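Unit 3: Working Practice at the Hand Bench
Course notes, Robot Manipulation Lab
Instructor: Raghda Semaan
Lab contact: Munther Tarawneh

These notes cover what we expect from you when the arm is powered. Read them before your first bench slot. The reading from Unit 2 on risk assessment still applies, and Heather Ruawai will ask you about it at sign-in.

3.1 Before power-on

One person is the operator and one is the observer. Agree on this out loud. The observer holds the stop button and does nothing else – no typing, no phone.

Check that the speed limit in the controller is set to 60 mm/s. The limit for trained staff is 300 mm/s and you are not to use it. If the last group left it high, change it and write that in the log.

Look at where the cables run before you walk around the table. Report a cable that crosses a walkway. Do not unplug anything to move it.

3.2 Approach and contact

Most damage to the fingers comes from the approach, before any gripping force is applied. Bring the hand in open, stop above the object, and check the thumb separately from the four fingers. On a palm-down approach the thumb hangs lower than the rest and reaches the lid first.
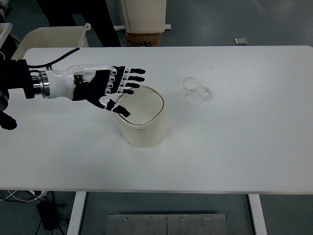
3.3 Objects and table surface

Use one object at a time until your group has passed the first check. Lidded containers must be closed and empty. No liquids on the bench, and that includes your coffee.

Marks on the tabletop can confuse the vision system. Wipe what comes off and note what doesn't. Do not use old marks as position guides. Measure from the table edge.

3.4 People near the arm

Anyone not on the run stays behind the table and outside the reach of the arm. If someone steps in, the observer presses stop first and talks second. A stop is never counted against your group.

3.5 Logging

Record every contact you did not plan, even a light one. Jihad Farah keeps the log template on the Clusex share. Last September we had 71 entries, and most were one line long. One line is fine.

Bring your signed copy of this unit to the next session.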